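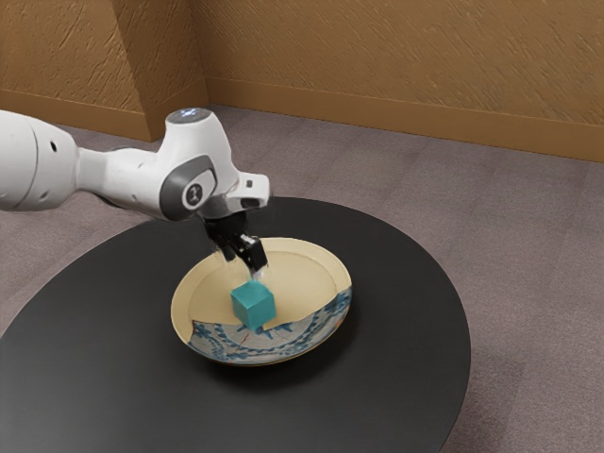 How to pitch your track to a playlist curator without wasting your money

By Nga Huỳnh

I've been sending songs to playlist people since my old band Nillstead, and I'm still not convinced most playlists do much for anyone. If you want to try anyway, do it cheaply.

1. Look at who follows the list. A playlist with 60 saves from people who go to shows beats one with a huge number and no comments anywhere. When follower counts jump overnight, I assume they were bought.

2. Listen to the last 20 songs added. If yours would sound odd between them, skip it. "Open to all genres" usually means open to all wallets.

3. Find a name. I want a person who signs their picks, like whoever is guest curating that month. Toivonen, the blog I pitch most, posts its July guest in advance, so you can check their taste first.

4. Write a short email. Mine run under 100 words: song title, one private streaming link, where I'm based, and one line on why that list. Leave out "the next big thing." Don't attach the file.

5. Send it three weeks before release. Some guides say six. I've tried both and saw no difference.

6. Don't pay for "guaranteed placement." Caslow quoted me a fee for 500 plays and wouldn't say which lists they'd come from. I passed.

7. Follow up once, after ten days, then drop it.

If you do get picked, compare your saves before and after. My song "Prulgate" got plenty of plays from one list and four new followers. Two of them were other bands.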